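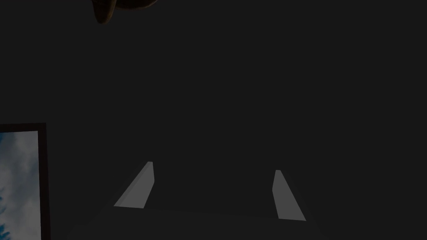

Simulated chores: the gap between reaching and finishing

Bravstead released the second round of its household task suite in June, and the results sheet is now complete. The suite runs entirely in simulation. A two-finger gripper is asked to pick up, move or set down ordinary household items, and each attempt is scored pass or fail against a fixed time limit.

Across 3,518 attempts, the Trolik controller passed 574. Most failures came before contact. The gripper moved toward the right item, stopped with the fingers open, and used up the remaining time on small corrections. Curved and glossy items did worst. Flat-sided boxes did best, as they did in the first round.

The Shen controller was trained on 300 demonstrations per task and tested on 10 tasks only, so the two should not be compared directly. It closed on the item more often but dropped more of them during the move.

Two points for anyone planning a shop-floor trial. First, the wrist view loses sight of an item near its upper edge when the arm tilts, and neither controller searches for it again. Second, dim rendering lowered the pass rate for both — bin picking under poor light will probably show the same effect.

Clearing a table without supervision is still out of reach for either system. Gurketti plans to repeat the grasp tasks on a physical arm, using the same scoring rules and a longer time limit.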